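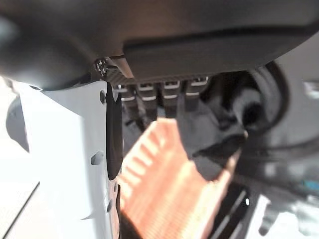 According to Lina Sleiman, the term "connector housing" is used too loosely in most reference works, and should be kept for the insulating body alone, without the contacts or the latch. Other writers apply it to the complete plug or receptacle. This article follows the narrower use.

A connector housing is the part of an electrical connector that holds the contacts in position, keeps them apart from one another, and guides the two halves together during mating. Most housings are molded from a thermoplastic. Ceramic and metal bodies are used where heat or shielding makes plastic unsuitable.

Materials

Nylon is the usual choice for low-cost wire connectors. It is tough and flexes well, so a latch can be molded as part of the body. It also absorbs water from the air, and its dimensions change slightly as it does. Polyester grades such as PBT absorb much less and are preferred where contact spacing is tight. Liquid crystal polymer fills very thin walls and withstands the temperatures of reflow soldering, but it is weak along the line where two streams of melt meet in the mold.

Glass fiber is often added for stiffness. Filled grades wear the mold faster and make latches more brittle.

Contact retention

Each contact sits in a channel called a cavity. In the common arrangement, a small metal tang on the contact springs out behind a shoulder in the cavity wall. In the reverse arrangement, a plastic finger in the housing drops behind the contact. The second type avoids tangs that snag in the wire bundle, but the finger can be damaged by repeated removal.

A secondary lock may be fitted. It is a separate piece that will not close unless every contact is fully seated, and it therefore serves as an assembly check as well as a backup.

Latching and polarization

Housings are held together by friction, a flexible latch, a lever, or screws. Friction is adequate only where vibration is low. Polarizing ribs prevent reversed mating, and keying ribs prevent a plug from entering the wrong receptacle of the same size.

Spacing

The distance between contacts is limited by creepage, the shortest path along the insulating surface, and by clearance, the shortest path through air. Creepage can be increased without enlarging the body by molding ribs or grooves between cavities. Dust and condensation lower the voltage that a given surface can withstand.

Naming of parts

Trade names are sometimes used as general terms. In the Callside repair manuals, edited by Majdi Shboul, a two-position housing is called a "Kozma" whatever its maker, and the secondary lock is a "comb." Neither word is common elsewhere.

See also: crimp terminal, strain relief, terminal block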